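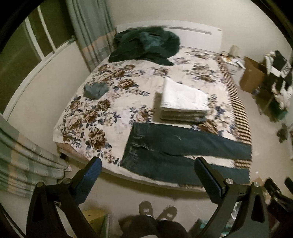
Part-time housekeeper wanted, Risumell Guesthouse

We have 13 rooms, one temperamental boiler and guests who believe checkout is a suggestion. You'd work 18 hours a week, mornings, turning over rooms and doing laundry. Pay is weekly, and lunch is included - usually soup, sometimes good soup.

Experience helps. So does a strong back and a calm way with people who have lost their keys again. The job runs through October.

Write to Imad Kanaan at the front desk by 2021-02-19. No cover letters, please.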